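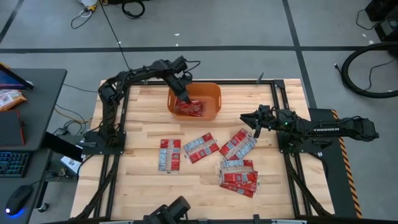 Lirura Packing Services
Pre-Purchase Inspection Checklist: Tabletop Robot Cell
Site: Listport
Form 83, to be completed before any purchase request is sent to Finance

Purpose
This checklist records the condition of the trial cell and the points that must be settled before a second cell is budgeted. Each line is marked Pass, Open or Fail. Comments are required for every Open and Fail. Costs entered here are planning figures in dollars and do not commit the company to an order.

Section 1. Frame and work surface

1.1 Frame runs along all four sides of the table. Pass.
1.2 Arm base plates seated and fasteners tight. Pass.
Comment: Checked by hand on both side arms with the power off. Torque values were not recorded. Nassar has been asked to supply them with the quotation.
1.3 Tabletop free of splits and raised edges. Pass.
Comment: Wood is acceptable for sealed snack packets. It is not acceptable for open product. If the second cell is to handle open product, a washable top must be priced as a separate line.
1.4 Frame fixed to the floor or shown to be stable without fixing. Open.
Comment: The supplier considers fixing unnecessary. Written confirmation is needed.

Section 2. Arms and grippers

2.1 Arms labeled so that the maker can be identified. Pass.
Comment: TROSSEN lettering is present on the upper link of the right arm. Serial numbers are to be copied into the asset register.
2.2 Left and right arms can reach the center of the table without contact. Open.
Comment: Both arms work over the same area. The supplier must state in writing how contact is prevented when one arm is in the basket and the other is over the packets.
2.3 Spare gripper fingers held on site. Fail.
Comment: None in stores. One set per arm is to be included in the opening order - see 6.3.
2.4 Cables secured along the links. Pass.

Section 3. Guarding and marking

3.1 Hazard tape in place at the right side panel. Pass.
3.2 Matching hazard tape on the remaining sides. Open.
Comment: To be confirmed at the next visit. Tape is a stores item and needs no budget line.
3.3 Emergency stop within reach of the operator's seat. Open.
Comment: The location is to be marked on the floor plan before sign-off.
3.4 Risk assessment covers hands entering the work area to reset packets. Fail.
Comment: The present assessment covers normal running only. Resetting is frequent and must be added. No purchase request will be accepted until this line is closed.

Section 4. Floor and cables

4.1 Walkways free of loose cable. Fail.
Comment: Cables cross the floor between the desk and the table, and others lie farther back. Covers or an overhead run must be fitted. Facilities has priced covers at $70 per length.
4.2 Floor lines clear and unbroken. Pass.
4.3 Unused equipment removed from the cell area. Open.
Comment: Items on the floor to the rear and right are to be claimed by their departments or returned to stores.

Section 5. Operator desk

5.1 Monitor can be seen from the working position. Pass.
5.2 Desk free of food and paperwork. Fail.
Comment: A bag of chips and a red folder or notebook were on the desk below the monitor. Trial stock must stay on the table or in the labeled bin. All other food is to be kept out of the cell.
5.3 Desk included in the footprint given to Facilities. Open.
Comment: The drawing sent by Plunach shows the table alone. The desk and the space for a chair must be added, as the second bay is narrower.

Section 6. Budget items

6.1 Installation and setup, second cell: $2,030. Quoted by Nassar, excludes travel.
6.2 Operator training: $800. One session. Refresher training is not included.
6.3 Spare gripper fingers: price awaited.
6.4 Yearly service: price awaited. Plunach offers service only on cells it has installed, and this should be weighed when the two quotations are compared.
6.5 Arms and frame: to be requested as one price, with delivery to Listport shown separately.

Result
Not ready for purchase request. Lines 3.4 and 4.1 must be closed first. Open lines may go forward with a written reply from the supplier attached. The budget window closes at the end of March - requests received after that will be held for the next planning round.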